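Wilma Guthrie
@wilmaguthrie
October 8, 2018

Right, a thread about paint, as I've been promising it since August and Hanneke keeps poking me. 1/

So we wanted the spare room white. Easy, I thought! Went to the shop, came home with 3 sample pots, put them all on the same wall and could not tell you which was which by teatime. 2/

My mum's view is that white is white. My mum's hall is magnolia, and she calls that white too. 3/

The one I liked best looked lovely in the morning and a bit like old milk once the lamp was on. Rooms that face north do this, apparently. Wayne Gosling told me so twice and I didn't listen either time (sorry Wayne) 4/

Then there's the floor, which I'd have left alone, except dark boards make a pale wall look colder. Or they do to me. 5/

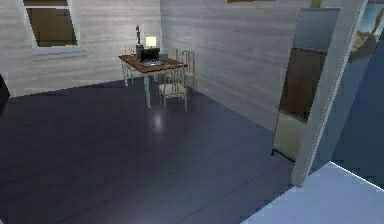
Anyway, 2 coats is what it says on the tin, and I believed the tin. The old green came straight through on the side by the door. Went back for more, and they'd sold out of my one, obviously. 6/

If anyone's used Skellura on old boards, did you prime first? Despina says yes, always, even if you can't be bothered. I can't be bothered. 7/

Ok, priming it tomorrow. Will report back! 8/8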